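Esari: Collecting Two-Arm Demonstrations for a Table Clearing Task

Project report, Ka-ming Tsang and Yung-ching Fung

1. Scope

This report covers the data collection half of the Esari project. The policy training half is reported separately and is mentioned only where it changed how we collected. The goal was a set of teleoperated demonstrations in which two arms clear a used meal setting: dishes go to a rack, and other items go to a tray or a bin. We did not attempt washing, stacking, or anything that needs force sensing.

2. Setup

Both arms are mounted on a common rail along the operator's edge of a wooden table. Each follower arm is driven by a leader arm of the same geometry. We record joint positions of the leaders and followers, gripper opening, and video from an overhead view and a wrist view per arm. All streams are logged at 30 frames per second and aligned by timestamp after the session. Alignment was first done by frame index, which failed whenever one camera dropped frames. The first five episodes were recorded that way and had to be thrown out.

The objects were chosen to cover rigid, light and thin-walled cases. Paper cups are the difficult case. They deform under the grip closing value used for bowls, and a deformed rim changes how the cup sits when it is released. We lowered the maximum closing current on both grippers and kept the lower value for all objects so that the action data stayed consistent.

3. Collection procedure

An episode starts with both arms in the home pose and ends when the operator presses the foot switch. Between episodes the second person resets the table from a layout card. The cards were drawn up by Fung and fix the zone for each object but leave the exact position and rotation free. In the early sessions we reset by memory, and the object positions drifted toward the middle of the table without either of us noticing until the start positions were plotted.

Operators were told to do the following:

Move one object at a time per arm.
Keep the wrist camera on the object during the approach.
If a grasp fails, open fully and try again. Do not restart the episode.
Stop recording if an arm touches the rail.

The third rule was argued over. Tsang wanted clean episodes only. Retries were kept in the end - the first policy trained on clean episodes had no behavior for a missed grasp and simply carried on to the rack with an empty gripper.

Food residue was included on purpose. A policy trained on spotless dishes responded badly to small bright specks on the table, so we used rice and let it scatter.

4. Episode count and filtering

We kept 51 episodes after filtering. Episodes were removed for dropped video on any stream, for leader and follower disagreement beyond the threshold in the config file, and for operator error such as an early foot switch press. Labels were added by hand: object, arm used, retry or no retry, and the frame at which each object is released. Labeling took longer than collection. Most of it was done on one Sunday, and the release frames from the end of that day are noisier than the rest. They should be checked before anyone uses them for segmentation.

5. Known problems

The overhead view loses small objects when an arm passes above them. The wrist view covers part of this gap but overexposes on pale dishes under our lamp. Locking exposure at the start of each session helped with flicker and did nothing for the clipping.

The right arm does most of the rack work and the left arm most of the tray work. Both of us are right-handed and the cards did not force a choice of arm. Any policy trained on the set will inherit this split. A later round should swap the rack and tray sides for half of the episodes.

Cable drag on the wrists is visible in the follower joint error at full extension. We rerouted the cables twice and the effect is smaller but still present.

6. Sample frames

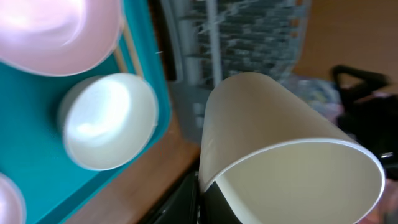
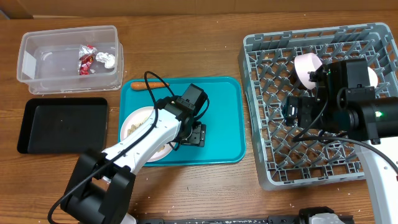
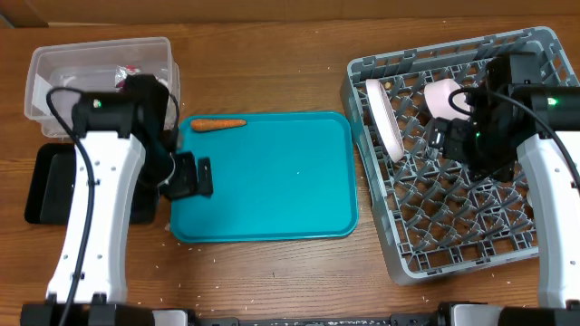 Figure 2. Wrist view with a paper cup in the gripper (first); table view with the left gripper over the teal tray and the other arm over the dish rack (second and third).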